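Robot arm handles the dishes at Skasto open day

Local News | Business & Technology

Fleranano opened the doors of its Skasto workshop to the public on Wednesday, and 156 people came through to watch robot arms at work on a job most of them do at home every day: picking up bowls and cups and putting them somewhere else.

The company, which moved into the building in the spring, develops software that lets a robot arm handle everyday items. Its current project, called Oh, deals with dishes. Staff ran demonstrations from 2 p.m. until 8 p.m., with a short break when the evening shift took over. Visitors were let in a few at a time and asked to stay behind a line of tape while the arm was moving.

Oh is meant for places that handle a lot of dishes, such as school cafeterias and hospital kitchens. The company says the washing itself is already done by machine in most of those places. What comes before and after is still done by hand. Dishes have to be sorted, stacked and put on shelves, and the work is repetitive and hard to hire for.

For the demonstrations, the staff used colored plastic bowls and cups on a table covered with green cloth. The arm took hold of them by the rim with a two-finger gripper and worked on a stack, with bowls and cups in the same pile.
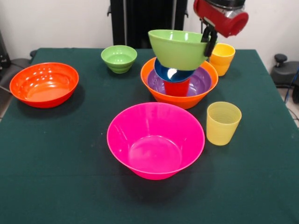
Several people near the tape wanted to know why it went so slowly, and one woman remarked that her kids could clear a table faster, and they have to be asked three times. The staff member running the session said speed was not the goal at this stage. The arm is held well below its top speed whenever visitors are in the building, she said, and the group would sooner have a slow machine that holds on to a bowl than a fast one that drops it.

She added that thin plastic is harder to work with than it looks. A light cup bends when it is squeezed and tips when it is bumped. Nested bowls can stick together, so that an arm reaching for one comes up with two. Shiny surfaces are a separate problem -- the cameras can misread a reflection as an edge.

Mixed stacks are part of the test program for the same reason. Bowls that all match will sit neatly inside each other, and a machine can be set up to handle them with little trouble. A cup in the middle of the pile changes the height and the balance, and everything placed on top of it has to be gripped and let go with more care.

The company also put up a large printed sheet explaining how the sessions are recorded. Each run is kept along with the camera views and the position of the arm, and the runs that go wrong are kept with the rest. Staff said those are often the more useful ones.

Children were given paper and pencils and invited to draw a stack they thought the robot could not manage. The drawings were pinned up by the door. Most of them showed the smallest cup at the bottom.
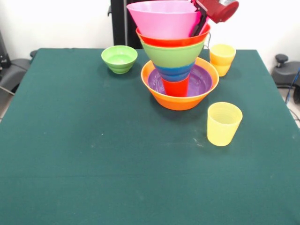
Stustura Kitchens would take one of these tomorrow if it could work next to people without a fence, a representative of the catering firm told the staff during the question period. The reply was that this is still some way off. The arm now works only with an operator present and a stop button within reach, and the company has set no date for a trial in a working kitchen.

Other questions had to do with jobs. The staff said Oh was being planned as a machine that works alongside a kitchen crew and takes over the stacking, and that any kitchen using it would still need people to load it, check it and clean it. One man who said he had spent years in a hotel dish room asked what the arm would do with a plate that had food stuck to it. He was told that food residue is not part of the current tests. Wet dishes are planned next, followed by glass and china.

Visitors could also look at the camera feeds. More than one camera is used, so that when the arm blocks the view from one side, the software can still see the table from another. The view from above the table drew the most interest, and staff left it up on a monitor between runs.
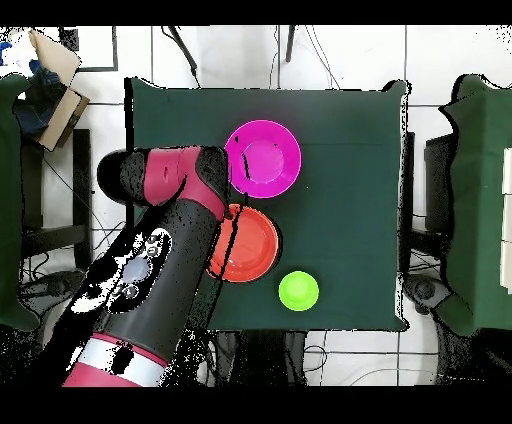
The table and the robot arm from above, with two bowls and a small green cup on the cloth. Photo: Fleranano

Engineers said the speckled edges in that view come from the depth measurement, which is least certain where one object ends and the next begins. Cleaning up those edges is a good part of the work on the software.

The open day was the first the company has held at Skasto. The idea came out of a neighborhood meeting last winter, when residents asked what would be going on in the building and whether there would be noise or truck traffic. The arms run on ordinary power and can barely be heard from the street, the company says, and deliveries come twice a week by van.

Parking was tight during the afternoon, and some visitors left their cars on the grass across the road. The company said it will arrange more space before the next open day, which is planned for October. Entry will again be free. School groups of more than five are asked to sign up in advance at the front desk -- the workshop is small, and only one group can watch at a time.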